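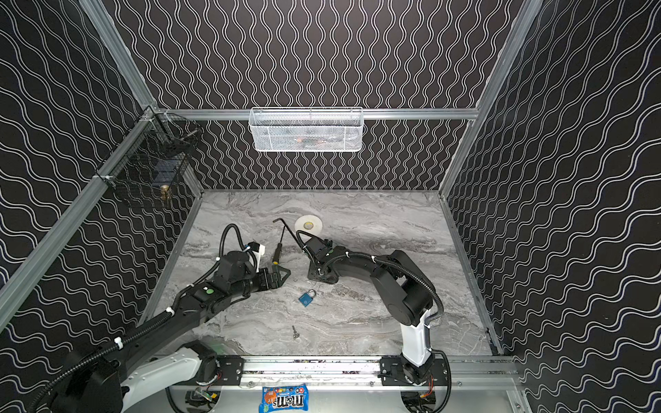
3.2 Hängende Ablagen am Arbeitsplatz

Drucken | Per E-Mail senden

Juni | Von Paweena Nuchit und Nattawut Ratanaporn

Der zweite Teil der Untersuchung befasst sich mit Drahtkörben, die oberhalb einer kleinen Arbeitsfläche am Rahmen hängen. Im ersten Teil (Abschnitt 3.1) standen alle Behälter auf der Fläche selbst. Die Teilnehmenden schoben sie dort häufig zur Seite, um Platz zum Auspacken und Sortieren zu bekommen, und fanden sie später an anderer Stelle wieder. Bei den hängenden Körben bleibt der Ort über alle Durchgänge gleich.

Abbildung 3 zeigt den Arbeitsplatz mit grau marmorierter Fläche und Rahmen aus Aluminiumprofilen. Ein länglicher weißer Gitterkorb hängt in der Mitte des waagerechten Profils an der Rückwand, ein schwarzer befindet sich links am schrägen Profil. Die Wandpaneele sind sehr dunkel und mit weißen und silbernen Wellenlinien bedruckt.

Die Körbe erhielten unterschiedliche Aufgaben. In den mittleren Korb kamen leichte Gegenstände, die während eines Durchgangs mehrfach gebraucht wurden, in den linken Werkzeug und Kleinteile, die meist nur am Anfang und am Ende in die Hand genommen wurden. Einzelstücke über 200 Gramm blieben in beiden Fällen ausgeschlossen. In einem Vorversuch hatte sich der Boden des mittleren Korbs unter schwererer Beladung so weit gesenkt, dass Kleinteile zur Mitte rollten und übereinander lagen.

An diesem Teil nahmen 16 Personen teil, die jeweils zwölf Entnahmen ausführten. Ausgewertet wurden damit 192 Entnahmen. Die Aufgabe wurde mündlich gestellt. Gemessen wurde die Zeit vom Ende der Ansage bis zum ersten Griff in einen Korb. Notiert wurde außerdem, ob der erste Griff in den richtigen Korb ging und ob der Gegenstand nach Gebrauch dorthin zurückkam.

Beim weißen Korb griffen die Teilnehmenden in der Regel sofort zu. Rötliche und helle Gegenstände sind durch das feine Rautengitter zumindest als Farbflecken zu erkennen, auch wenn ihre Umrisse verschwimmen. Für eine Vorauswahl reichte das den meisten. Der schwarze Korb schnitt schlechter ab. Sein Gitter hebt sich kaum von dem gemusterten Paneel dahinter ab, und dunkle Gegenstände darin gehen im Hintergrund leicht unter. Mehrere Personen beugten sich vor und sahen von oben hinein, bevor sie zugriffen. Das kostete Zeit, führte aber selten zu einem falschen Griff.

Beim Zurücklegen war der Unterschied geringer. Fünf Personen legten Werkzeug in den mittleren Korb, der ihnen nach eigener Aussage bequemer lag. Jintana Jitpraphai, die die Durchgänge protokollierte, vermerkte dies vor allem gegen Ende der Sitzungen. Eine Beschriftung der Körbe war nicht vorgesehen. Ob sie das Verhalten geändert hätte, lässt sich aus den Daten nicht ablesen.

Für den Vergleich mit den stehenden Behältern der Reihe Dultard aus Abschnitt 3.1 ist die Füllhöhe zu beachten. Die Standbehälter waren bis knapp unter den Rand gefüllt, im weißen Gitterkorb lag nur der Boden voll. Ein Teil des Zeitvorteils dürfte darauf zurückgehen. Oranuch Thaweesak hat die Zeiten deshalb zusätzlich nach Füllhöhe getrennt ausgewertet (siehe Tabelle im Anhang). Der Vorteil des hellen Gitters bleibt auch dann bestehen, fällt jedoch kleiner aus.

Nicht untersucht wurde, wie sich ein heller Korb vor einer hellen Wand verhält. Ein entsprechender Aufbau mit glatten, unbedruckten Paneelen wird in Abschnitt 3.3 beschrieben.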